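Boards > Hardware > Memory and Stability

Single stick or pair for an old file server?
Started by rbrandes, April

rbrandes, 9:14
The server does nightly backups and nothing else. It has one module installed and 342 GB to copy. Is a second module worth buying? Harms has matching sticks for 900 yen each, used.

m_ebihara, 9:40
Yes. Two matched modules run in dual channel if the board supports it. Read the slot order in the manual first.

roussel_mx, 10:02
Disagree. A backup job waits on the disks and the network, so memory bandwidth won't show. Spend the money on a drive.

m_ebihara, 10:11
Compression and checksums do use memory. I measured a shorter run on mine after adding a stick.

roussel_mx, 10:15
On which settings? With compression off I got the same time over three runs.

lpetersen, 11:27
Both can be right. Check whether the job swaps before you buy. My board is the green one, memory slots left of the socket.

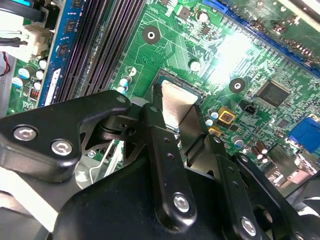
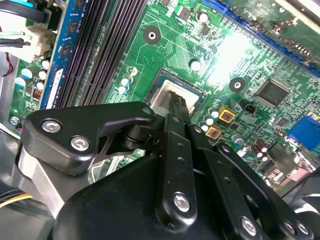 If swap stays at zero during the copy, leave it alone. If it climbs, add the stick and run a full memory test overnight before trusting it with backups.

rbrandes, 12:50
Swap climbs late in the job. Compression is on. Ordering one.

roussel_mx, 13:05
Fine, but log the times before and after.

Related threads
Larano board won't post with two sticks
Rimport memory tester, false errors?
Nurent case fan noise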